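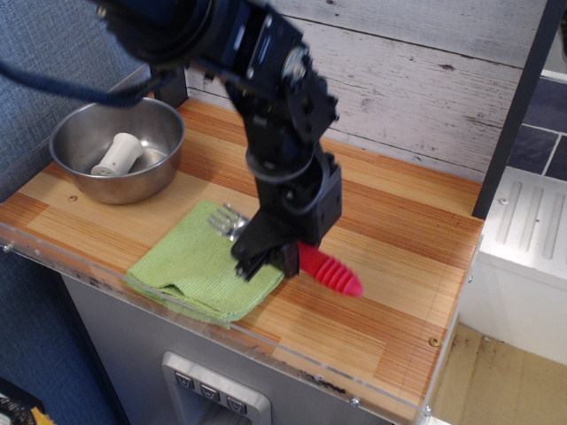 Halyna Yatsenko writes that her forks come out of the drawer with water spots no matter how long they sit in the rack, and asks whether the cloth or the water is to blame. In most kitchens it is both. Hard water leaves the mineral, and a tired or badly folded cloth spreads it around instead of lifting it.

How to Dry and Put Away Forks with Molded Handles

Home / Kitchen Care / Flatware / Drying and Storage

This page covers forks with a stainless head and a colored handle, such as the red ones with raised rings on the grip. The same steps work for matching spoons and knives. All-metal flatware is simpler and can skip steps 4 and 5.

What you need

One ribbed or waffle cotton cloth for drying
One smooth cotton cloth for polishing
A stainless-steel bowl, wide enough to hold the forks at a slant
White vinegar
An old soft toothbrush
A clear stretch of counter next to the sink

Microfiber can replace the smooth cloth. Do not use it for the first pass, as the tines snag the loops and pull them out.

Step 1. Prepare the cloth

Fold the ribbed cloth in half, then in half again, so there are four layers between the fork and the counter. Press the fold flat with your palm. A single layer soaks through after a few forks, and from then on the counter is doing the drying.

Lay the cloth with one corner pointing toward the back of the counter. A square laid this way gives a longer line across the middle, and the head of a dinner fork fits on it with room to spare. Trim any frayed threads before you start. They catch between the tines and are hard to see on a light-colored cloth.

Step 2. Rinse

Stand the forks in the bowl, heads up, and rinse with the hottest water your hands can take. Hot metal dries faster. If your water is hard, add a spoonful of vinegar to a bowl of warm water, dip the heads for a few seconds and rinse again. Keep the vinegar off the handles if they are painted. Pour the bowl out and set it at the back of the counter, away from your elbow.

Step 3. Dry the head

Put the fork on the cloth with the head on the fabric and the handle out over the bare counter. Fold one corner of the cloth over the tines and press down. Do not rub yet. Pressing pulls water out of the slots between the tines, and rubbing pushes it toward the neck.

Hold the fork by its middle, draw the cloth from the neck to the tips, turn the fork over and repeat. Always wipe toward the tips. Wiping the other way bends thin tines over time and will sooner or later put one in your finger.

Step 4. Dry the handle

Rings on a grip hold water. Pinch the handle in a dry part of the cloth and twist the fork a full turn, moving along one ring at a time. If there is a gray line in the grooves, it is usually old soap. Work it out with the toothbrush and a drop of dish liquid, rinse, and go back to step 3.

Step 5. Check the joint

The place where metal enters the handle is the weak point. Hold the fork head down for a moment and tap the end of the handle on the cloth. If a drop runs out at the neck, the seal has opened. Leave the fork head down overnight before storing it. A fork that drips every time should be retired or glued, as described on the handle repair page.

Step 6. Polish and store

Wipe the head once with the smooth cloth. Lay the forks in the drawer on their sides, all heads the same way. A Vellby tray holds a set this way, and the shallow Barnton one also works if the handles are not too thick. Leave the drawer open for a few minutes before closing it.

Care of the cloths

Wash ribbed cotton hot and without fabric softener. Softener coats the fiber, and a coated cloth moves water around without taking it up. New cloths need 2 washes before they absorb properly. Dry them fully unfolded – a cloth left folded on the counter stays damp in the middle and will smell by the next day.

Common problems

Rainbow tint on the metal: heat marks. Wipe with vinegar, rinse, dry.

Brown dots near the neck: surface rust, often picked up from another item in the dishwasher. Rub with a paste of baking soda and water, along the length of the fork.

Sticky handle: the plastic has started to break down, usually from dishwasher heat. Washing helps for a week or so – the tackiness comes back.

Lint on the tines: wrong cloth, or a cloth washed with towels. Wash kitchen cloths separately.

Related pages: Regluing a Loose Handle / Removing Hard Water Film from Steel Bowls / Lining a Flatware Drawer

Last updated March 8, 2025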